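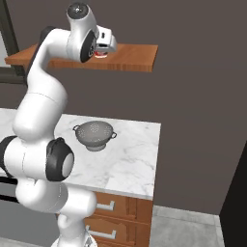 Dondale 시뮬레이션 부엌, 선반 과제. 그리퍼는 선반 위의 작은 빨간 물체 쪽에 있고, 콜랜더는 조리대 위에 있습니다.

Dondale 화보: 선반 편
2021년 1월

플래너 팀의 화보에 오신 것을 환영합니다. 화보라고 하면 보통 석양이나 고양이를 기대하시겠지만 저희 팀이 가진 것은 로봇 팔과 목재 선반입니다. 선반은 나뭇결까지 곱게 렌더링되어 있습니다. 렌더러를 맡은 궈칭 팡이 나뭇결에 쓴 시간을 충돌 검사에 썼더라면 어땠을까 하는 이야기가 회의 때마다 나오는데, 본인은 그때마다 물을 마시러 갑니다.

저희가 만드는 것은 Pliline이라는 동작 플래너입니다. 관절 각도와 목표 자세를 받아 그 사이의 경로를 내놓습니다. 부엌 장면은 Jolen이라는 사내 시뮬레이터에서 돌아가고, 가구 배치는 Poirier라는 장면 편집 도구로 합니다. 이름은 다 그럴듯합니다. 이름 짓는 데 들인 회의 시간은 공개하지 않기로 했습니다.

선반이라는 가구에 대하여

식탁 위의 물건을 집는 일은 플래너에게 휴가나 다름없습니다. 위쪽이 비어 있으니 위에서 내려가면 됩니다. 벽에 달린 선반은 사정이 다릅니다. 뒤에는 벽이 있고, 아래에는 조리대가 있고, 팔은 그 아래쪽에서 시작해 길게 올라가야 합니다. 위 사진처럼 팔이 S자로 서는 자세를 팀에서는 '기지개'라고 부릅니다. 문서에는 '고위치 도달 구성'이라고 적혀 있고, 그렇게 부르는 사람은 문서를 쓴 토안 흐어 한 명입니다.

기지개 자세가 까다로운 것은 팔꿈치 탓입니다. 손끝은 선반 위에 얌전히 있어도 팔꿈치가 어디로 튀어나갈지는 역기구학 해를 무엇으로 고르느냐에 달렸습니다. 예전 Pliline은 시작 자세에서 관절 이동량이 제일 적은 해를 골랐습니다. 합리적으로 들립니다. 그 합리적인 기준으로 팔꿈치를 조리대 상판에 밀어 넣는 경로가 꾸준히 나왔습니다. 충돌 검사가 걸러 내면 다시 뽑고, 또 걸러지면 또 뽑고, 그러다 시간 초과로 끝나는 식이었습니다. 로그에는 'no plan found'라고만 남습니다. 간결해서 좋습니다.

지금은 해를 고를 때 팔꿈치와 주변 물체 사이의 거리를 같이 봅니다. 맨온 프레이저가 비용 함수에 항을 하나 넣었고, 그 항의 가중치를 정하는 데 나머지 분기가 다 갔습니다. 가중치가 크면 팔이 조리대를 지나치게 두려워해서 벽 쪽으로 달아나고, 작으면 예전으로 돌아갑니다. 최종값은 설정 파일에 들어 있고, 옆에 '건드리지 말 것'이라는 주석이 붙어 있습니다. 그 아래에 '왜요?'라는 주석이 하나 더 있습니다. 답글은 아직 없습니다.

숫자를 좋아하는 분들께

선반 과제의 회귀 시험은 2,116개의 장면으로 되어 있습니다. 물체의 위치와 팔의 시작 자세를 조금씩 바꿔 Poirier가 자동으로 찍어 낸 것들입니다. 바꾸기 전 Pliline은 그중 452개에서 시간 안에 경로를 내지 못했습니다. 바꾼 뒤에는 26개가 남았습니다.

26개는 대부분 물체가 선반 안쪽, 벽에 바짝 붙은 경우입니다. 그리퍼 손가락이 벽과 물체 사이로 들어갈 틈이 없으니 플래너 잘못이라고 하기는 좀 억울합니다. 다만 옆으로 돌려 잡으면 되는 장면도 섞여 있어서 완전히 억울한 것도 아닙니다. 파지 후보를 만드는 쪽은 맥켄지 페트렌코 담당인데, 두 모듈 사이의 책임 경계에 대해서는 현재 정중한 대화가 오가고 있습니다.

참고로 경로를 냈다는 것과 물건을 옮겼다는 것은 다른 이야기입니다. 위의 숫자는 앞의 것만 셉니다. 이 구분을 빼먹고 발표 자료를 만든 적이 한 번 있고, 아조아 프림퐁이 질의응답 시간에 아주 친절하게 지적해 주었습니다. 같은 팀인데도요.

콜랜더 이야기

조리대 위의 회색 금속 콜랜더는 과제와 아무 상관이 없습니다. 집을 일도 없고 옮길 일도 없습니다. 그런데 저희 팀에서 제일 많은 이슈 번호를 가진 물건입니다.

둥근 그릇에 작은 구멍이 나 있고 양쪽에 고리 손잡이가 달려 있습니다. 사람 눈에는 평범한 주방용품인데, 충돌 메시를 만드는 코드가 보기에는 구멍 하나하나가 처리해야 할 지형입니다. 원본 메시를 그대로 넣었을 때 충돌 검사 한 번에 걸린 시간을 재 보니 장면의 나머지 물체를 다 합친 것보다 길었습니다. 팔은 저 멀리 선반에 가 있는데 연산은 물 빠지는 구멍에 다 쓰고 있었던 셈입니다.

첫 번째 대책은 볼록 껍질로 감싸는 것이었습니다. 빨라졌습니다. 대신 그릇 안쪽이 꽉 찬 덩어리가 되고 손잡이 고리도 막혔습니다. 선반 과제에서는 문제가 없었지만 '콜랜더 안에 사과 넣기' 과제를 맡은 쪽에서 사과가 공중에 떠 있다는 제보가 왔습니다. 두 번째 대책은 여러 개의 볼록 조각으로 나누는 것이었고, 지금은 이걸 씁니다. 구멍은 모두 무시합니다. 국수 물 빼는 과제가 들어오면 그때 다시 고민하기로 했습니다.

토안 흐어는 그냥 콜랜더를 장면에서 빼자고 했습니다. 기각되었습니다. 부엌에는 쓸데없는 물건이 있어야 부엌이라는 것이 다수 의견이었고, 이 의견에는 저도 한 표를 던졌습니다. 제 집 부엌을 근거 자료로 제출할 용의도 있습니다.

인식 쪽에서 온 소식

시뮬레이터에서는 물체 위치를 그냥 물어보면 됩니다. 정답이 메모리에 있으니까요. 인식 담당들은 이것을 부정행위라고 부르고, 저희는 '특권 정보'라고 부릅니다. 논문에서도 그렇게 부르니 저희 쪽 용어가 이겼다고 봅니다.

그래도 언제까지 물어볼 수만은 없어서, 지난 6월부터 추정기의 결과를 받아 계획을 세우는 모드를 같이 돌리고 있습니다. 선반 과제가 인식에 불리한 점은 그리퍼가 물체 위로 가는 순간 물체를 가린다는 것입니다. 제일 궁금한 때에 제일 안 보입니다. 추정기는 가려진 동안 마지막 위치를 믿고 버티도록 되어 있는데, 초기 버전은 믿음이 부족해서 그리퍼의 검은 부분을 새 물체로 신고하곤 했습니다. 그러면 Pliline은 자기 손을 피하는 경로를 찾기 시작합니다. 찾을 수 있을 리가 없습니다.

로봇 자신의 모양을 깊이 영상에서 지우는 필터를 넣고 나서는 조용해졌습니다. 필터의 여유 폭이 너무 넓으면 손 옆의 물체까지 같이 지워진다는 것도 배웠습니다. 물체가 사라지니 플래너는 장애물이 없다며 매우 만족스러운 경로를 내놓았고, 그 주의 성공률 그래프는 저희 역사상 가장 아름다웠습니다. 인쇄해서 벽에 붙여 두었습니다. 교육용입니다.

도구에 대한 짧은 불평

Poirier에는 실행 취소가 한 단계밖에 없습니다. 선반을 옮기고, 옮긴 것을 후회하고, 후회한 것을 다시 후회하면 거기서 끝입니다. 버전 관리를 쓰면 되지 않느냐고 하실 텐데, 장면 파일이 저장할 때마다 물체 순서를 새로 섞습니다. 콜랜더를 조금 밀었을 뿐인데 차이가 1,101줄로 나온 적이 있습니다. 검토자는 맨온 프레이저였고, 검토 의견은 말줄임표 하나였습니다.

정렬해서 저장하는 패치는 올라가 있습니다. 병합은 시험이 통과하면 한다고 하는데, 그 시험이 물체 순서에 의존합니다.

Jolen 쪽은 사정이 낫습니다. 같은 시드를 주면 같은 결과가 나옵니다. 당연한 말로 들리시면 아직 병렬 물리 엔진과 친하지 않으신 겁니다. 궈칭 팡이 이걸 고치고 나서 점심을 샀는데, 왜 고친 사람이 점심을 샀는지는 아직도 의견이 분분합니다.

궤적 다듬기

플래너가 막 내놓은 경로는 각이 져 있습니다. 그대로 실행하면 팔이 지도를 거꾸로 든 관광객처럼 움직입니다. 가다가 멈칫, 방향을 틀고, 다시 멈칫. 그래서 뒤에 평활화 단계가 하나 붙습니다. 중간 점을 줄이고, 속도와 가속도 한계 안에서 시간을 다시 매깁니다.

문제는 모서리를 둥글게 깎으면 경로가 원래 자리에서 살짝 벗어난다는 데 있습니다. 빈 공간에서는 상관없지만 선반 앞 모서리 옆에서는 상관이 있습니다. 깎은 뒤에 충돌 검사를 한 번 더 하고, 걸린 구간만 원래 경로로 되돌립니다. 덕분에 팔은 대체로 우아하게 올라가다가 선반 근처에서 갑자기 소심해집니다. 구경 온 분들은 이 부분을 보고 신중한 로봇이라고 칭찬하십니다. 정정하지 않고 있습니다.

다음에 할 일

다음 차례는 서랍입니다. 조리대 아래에 은색 막대 손잡이가 달린 서랍이 있고, 그걸 여는 과제가 일정표에 올라와 있습니다. 서랍은 손잡이를 잡은 채로 정해진 방향으로만 움직여야 하니 구속 조건이 붙은 계획이 됩니다. 맥켄지 페트렌코는 쉬울 거라고 합니다. 선반 때도 그렇게 말했습니다.

아조아 프림퐁은 서랍을 연 상태에서 선반 과제를 다시 돌려 보자고 제안했습니다. 열린 서랍은 팔의 아래쪽 링크 바로 옆으로 튀어나오는 장애물이 됩니다. 좋은 제안이라 다들 잠시 말이 없었습니다. 이슈는 등록했고 담당자 칸은 비어 있습니다. 관심 있는 분은 메일 주세요.

문의: Dondale 플래너 팀 | © 2021 Dondale | 맨 위로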